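Ticket 170 — Fliltley fold module, outerwear fails
Status: open
Opened by: Gunvor Lunde
Assigned: Enda Ní Mhurchú
Priority: 4

Problem: T-shirts and towels fine since the July build. Anything quilted, planner quits or makes a ball. 40 tries on puffer jackets in sim, none I'd put in a drawer. Customer (Csizmadia) wants to know if "does laundry" can go on the box. Not yet imo.

GL — Start pose we want the planner to handle. Flat on the bed, front up, zipper down the middle.

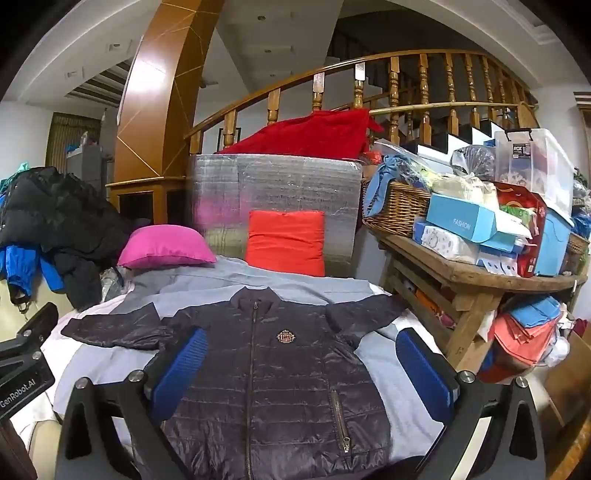 Navy puffer, front side up, sleeves out.

EM — looked at it. Couple of guesses:
- shiny shell, the stitch lines get read as fold edges
- grip width limit is set for thin cloth, a padded sleeve is way over
- zipper pull on the pocket, planner thinks its a seperate object

Try first: raise grip width limit, turn off edge snap, rerun.

GL — Done. Better. Sleeves go in now, body still springs back open before second fold. Dark cloth on a pale sheet should be the easy case for the segmenter, but it loses the outline any time the view moves fast.
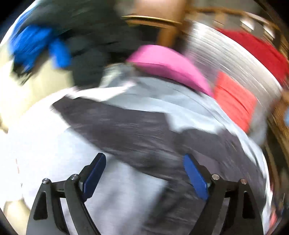 So two bugs really. Outline drops out on fast moves, and no idea of springy stuff. Splitting the second one off, Niamh Ní Chonaill has it.

EM — slow the approach to 74 percent and hold the last good outline until the view settles. Patch is on the Jestimex branch. Don't merge yet pls.

GL — Running. Outline holds. Fold still ugly — a person does this in a few seconds without looking. Told Csizmadia shirts and towels yes, coats no. Sinéad Flanagan to fix the wording on the box.

Leave open. Next: same jacket, zipper open, then face down.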